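Turus House Kitchens list
Sun 5 May
Subject: Re: descaling the kettle, and the sink

The earlier message said:
> Does anyone have a method for the hard water scale in a steel kettle
> that doesn't leave it tasting of vinegar? I tried the Skolmont powder
> in March and had to rinse it five times. Also wondering whether people
> do this in the sink or on the stove. Our sink is old and I don't want
> to mark the enamel.

I gave up on the powder too. I use plain citric acid, 40 grams to a full kettle. Bring it to a boil, turn it off and leave it 40 minutes. Then pour it out slowly with the cold tap running and rinse twice. Tenier sells the acid in 12 ounce bags and one bag lasts me a long time.

I do the boiling on the stove and everything else in the sink. I wear rubber gloves for the pouring and keep the dish brush for the inside of the lid. The sponge is only for the outside. Don't use the green side on brushed steel if you care how it looks.

Our sink, with the kettle in it:

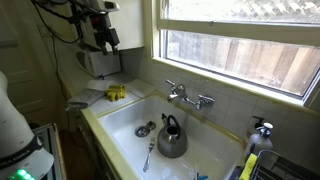
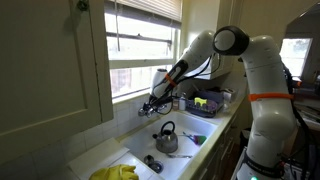 On marking the enamel, I would worry more about the acid sitting than about the kettle itself. Ours is white and it does pick up gray lines from metal pans, but those come off with baking soda on a damp cloth. Acid left standing will dull the finish, and that doesn't come back. Take the strainer out before you pour so it all goes straight down, and put it back before you wash anything else.

If your spout has a mesh filter, soak that by itself in a cup. The old Bhardwaj kettles had one that pulled out. I don't know about the newer ones.

One question back to the list. Has anyone replaced the washers in a wall-mounted faucet with cross handles? The hardware store wanted to sell me a whole new faucet and I would like to avoid that.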